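Sun 2 June — yard notebook, Coughlan shed

Came in to finish the copper sort while the gate was shut. Quiet enough to hear the baler compressor cycling, and it is still cycling too often. Mattes Kettler replaced the fitting at the regulator and the leak is smaller but not gone. I soaped the line as far as the wall bracket and found nothing. The stretch behind the bracket I couldn't reach without moving the cable rack. Leave it for when two of us are in.

Copper first. The Endulberg lot was booked as bright wire and it isn't all bright wire. The top layer in each bag is clean, then there is tinned strand mixed in lower down, and some pieces with enamel still on. I tipped out 3 bags on the steel bench and pulled the tinned by hand. Net on the floor scale before sorting was 709 kg for the whole lot. Have not reweighed the fractions yet. Sabine Wunderlich wants the split before she answers them on price, so that is the first job tomorrow. Do not let anyone top up the bright bin with the unopened bags.

Floor scale: zero drifted again when the roller door was open. Closed the door, let it settle, rezeroed, and it held. I put the test weight on each corner and the back left reads high compared with the other three. Could be grit under the foot. I swept around it but did not lift the deck. If it still reads high after a proper clean, call the Trolledstead people and ask for the same fitter who did the truck scale.

Stripper machine: changed the blade on the small-cable side. The old one was chipped in two places, and the chips line up with the scoring we were seeing on the thin stuff. Set the gap by eye, ran a few offcuts of flex, then closed it down a quarter turn. Jacket now opens in one pass on everything except the flat cable, which rolls over in the guide and comes out cut on one edge only. Mattes thinks a narrower guide would fix it. I think flat cable is not worth our time at all and should go out as low-grade insulated. We have had this argument before.

Trial on the aluminum siding: tried pulling the steel screws with the overhead magnet lowered to the second mark. It takes the loose ones fine. Screws still through the sheet drag the whole piece up, and then it swings. Stopped after 9 sheets. Would rather shear the screw strip off and lose the inch of aluminum. Need to work out what that costs us per ton before deciding.

Small appliances cage is full to the mesh. Cords are off, most of the boards are out, motors are in the blue drum. Kulholm will take the shells mixed but they want no glass and no batteries, and last load they found both. Whoever fills the cage next, check battery compartments on the toothbrushes and shavers. I found 13 cells in a bucket that was marked done. 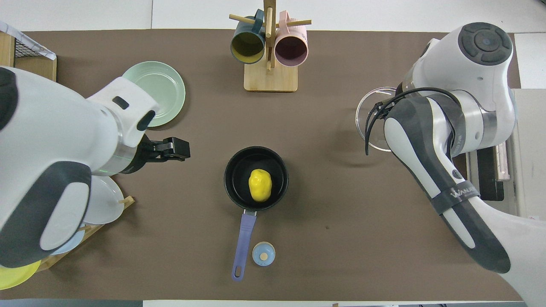
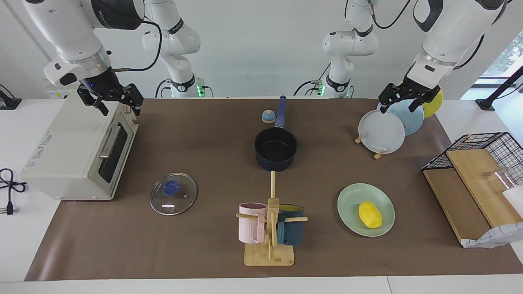 Drum of motors is not weighed. The lid ring is bent and won't lock, so it stays inside until we find another ring. There may be one behind the radiators.

Forklift: topped up the hydraulic oil, wrote the level on the tape by the filler. Mast chain on the left has more slack than the right. Not dangerous that I can tell, but I would like it looked at before we start stacking bales two high for the September pickup. Have put a note on the seat.

Prices: did not update the board. Sabine has the sheet.

Still open:
— reweigh Endulberg fractions, bright and tinned and enameled separately
— clean under the scale foot, repeat corner test
— air line behind the bracket
— aluminum screw strip, work out the loss
— lid ring for the motor drum
— order two spare stripper blades, same part as the one in the drawer

Locked up with the compressor off at the wall. If it has no pressure in the morning that is why.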